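Keeping grain dry at Prustik

The Prustik storage cooperative dries corn and wheat for 74 farms. Its operations manager has run the site for five seasons and describes the work as moisture accounting.

"Every load gets sampled at the gate, two probes per trailer," the manager said. "If the readings disagree, we pull again and log the higher one."
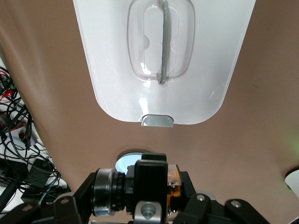
Wet corn goes to the Daneshvar dryer, a continuous-flow unit installed in June. Wheat usually needs only aeration. Fans run at night, when the outside air is cooler, and shut off if humidity climbs past the set point.

Asked about losses, the manager pointed to handling. "Cracked kernels are where spoilage starts. We slowed the auger on the Tider bins and the fines dropped."

The cooperative plans to add temperature cables to the remaining bins before next harvest. "Until then somebody climbs up and checks by hand," the manager said.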